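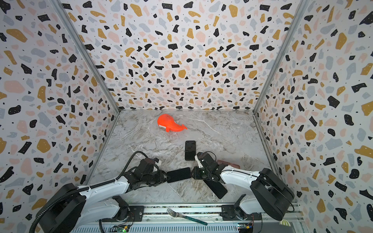

From: Shahab Bahrami
Date: 18 Oct 2020
Subject: Re: left arm going limp during handover

Replying to the list so it ends up in the archive. Original message first, my answers under it.

> We have the same two-arm cell you posted about, built from the
> Plirnerel drawings, and ours has started dropping things. The left arm
> picks up a phone, brings it to the middle, the right arm comes in to
> take it, and then the left gripper goes slack. No error on the screen.
> If I cycle power everything works again for a while. I have swapped
> the gripper servo and it made no difference. Did you ever get to the
> bottom of yours? Also, is it safe to keep running it until new parts
> come?

Yes, we found it, and it was the cable. I also started by swapping the gripper servo, so don't feel bad about that one.

The gripper on the left arm is fed by the black corrugated cable that loops out from the base and goes over the wrist. On ours the loop was too short. When the arm reaches toward the center and the wrist rolls to present the phone to the other gripper, the cable pulls tight right where it enters the connector. The power pin was backing out of the housing by a hair. It still made contact with the arm at rest, so every bench test passed. I had the meter on it for an entire evening with the arm parked and learned nothing.

What gave it away was logging the supply voltage at the gripper while running the handover slowly. We ran 83 handovers and the voltage dipped on 49 of them. It did not always dip far enough for the servo to reset, so we only saw two real drops in that run. If you are judging by drops alone you will think the fault is much rarer than it is.

The reason you get no error is that the servo reboots by itself and comes back with torque off. The controller asks for its position, gets a sensible number, and carries on. I consider that a worse problem than the cable. Ours now reads the torque flag on each servo before the second gripper is allowed to close. If any flag is off, both arms stop where they are and hold. It costs 40 ms per check and I have not noticed the difference.

Repair, in the order I did it:

Power off at the wall, not with the software stop.
Support the forearm before you unplug anything. It is heavier than it looks and the shoulder will not hold it.
Pull the connector at the gripper end and look at the pins from the front. One sitting lower than its neighbor is your fault.
Crimp a new pin. Pushing the old one back in lasted me less than a day.
Re-route the cable with more slack over the wrist and put the first tie farther back on the arm.
Run the full range of motion by hand and watch the loop the whole way – especially with the gripper turned out.

Check the right arm too while you have the tools out. Ours was fine but the tie was in the same bad place, so I moved it.

On whether to keep running it: I wouldn't, at least not with phones. A phone has a glass face and a battery in it, and when the left gripper lets go early the right one may already be closing on a corner. We had one get pinched between the fingers that way. The battery was not damaged as far as I could tell, but I took it outside and left it in a metal bucket overnight anyway. If you have to keep working, use something soft and light, go slow, and keep your hands out of the middle until both arms are powered down. The sudden reset also works in the other direction. If someone reaches in to catch the thing that fell, the other arm does not know that and will finish its move.

The group at Lirkurcombe reported a slack gripper last November and put it down to heat. I can't say they were wrong, but they had the same tie position we did, so it would be worth their looking again.

I can post the voltage log and the torque check if people want them. The check is short but it is tied to our servo IDs, so you will have to edit the list at the top.

One thing I have not solved – after a held stop, the left arm sometimes sags a little at the elbow before I restart it. If anyone has seen that, please write.

Shahab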